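June
Posted by Gwendolyn Marchetti, Town of Mollwood clerk's office

Agenda packets dropping their attachments – my running notes

Okay, I'm keeping this all in one ticket so Karthik doesn't have to dig through my email again. The short version is that when I publish a council packet from Lotia to the town website, the agenda itself goes up fine and then some of the attachments don't. The links are there. You click one and you get a blank page with the town seal at the top, and then somebody calls me.

First call was from Josefina Sosa, who reads every packet cover to cover (bless her) and wanted the draft sidewalk ordinance before the public hearing. I opened it on my own computer and it came right up, so I told her to try another browser. Sorry, Josefina! I was logged in as staff. When I logged out I got the same blank page she did.

What I tried that first morning:

Republished the whole packet. No change.
Unpublished it, waited for the confirmation, published again. No change, except now the notice went out to all 800 people on the mailing list a second time. Please don't do this.
Cleared my browser history like the help page says. Nope.
Renamed the ordinance file to something short with no spaces. That one worked, and I got very excited, and then I renamed the fee schedule the same way and it still came up blank.

So it isn't the file names, or it isn't only the file names. Out of the 13 attachments on that packet, 2 were bad after the renaming, the fee schedule and the parks maintenance contract. Both of those came to me from Public Works as scans. The parks contract is 215 pages long, so my first guess was size, but the fee schedule is a single sheet.

9:40 a.m. Called Lotia support and got Cristóbal Montecinos, who was very nice and stayed on with me through the whole thing. He could see both files sitting on their side, marked as public, and he could open them. He asked who hosts our website and I said Cordeiro, and there was a bit of a pause. He's sending me the log for the two files.
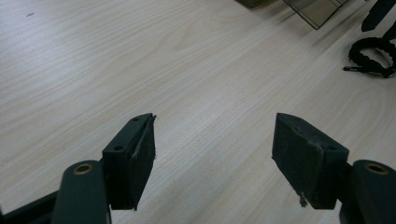
Tabletop with a light wood-grain finish.

11:15 a.m. Log came through. I can't read most of it but there's a line for each bad file that says "held – review status missing." Forwarded to Karthik Marikar in IT with a lot of question marks.

Karthik called me back before lunch. When we switched over to the new records rules, Octavio Alarcón in Public Works set up his department's folder so that anything scanned into it gets a review flag, in case there's a home address or a bank number on it that has to be blacked out. Good idea, I'm all for it. But the flag rides along with the file when I pull it into a packet, and Lotia doesn't show me the flag anywhere on the publish screen. It just says "Published" in green. The public side sees a flag with no review finished and serves up the blank page, and staff sail right past it.

That also explains the ordinance. When I renamed it I had saved it fresh from my desktop, and the flag fell off. With the fee schedule I renamed it inside the folder, so it kept it.

1:30 p.m. Octavio went through both files himself and marked them reviewed. I republished only the attachments this time (there's a little arrow next to the Publish button, click that and pick "attachments only," no email goes out). Logged out, checked every link, all good. Checked on my phone too. Called Josefina and she read me the first paragraph of the fee schedule to prove it.

Still open:

Lotia should show the flag before I publish. Cristóbal has put that in as a request, no promises on when.
Karthik wants to look at older packets, back to when the folder was set up. I've found one more already, the Ullora Street drainage report, and I've asked Octavio to review it.
I'd like a checklist line that says "log out and click everything." I can write that myself.
The attorney needs to tell us if the hearing notice is okay as it stands or has to run again, seeing as the ordinance wasn't readable for part of the notice period. I've left her a message.

Please leave this open until I hear back on that last one – I'll add a note here when I do.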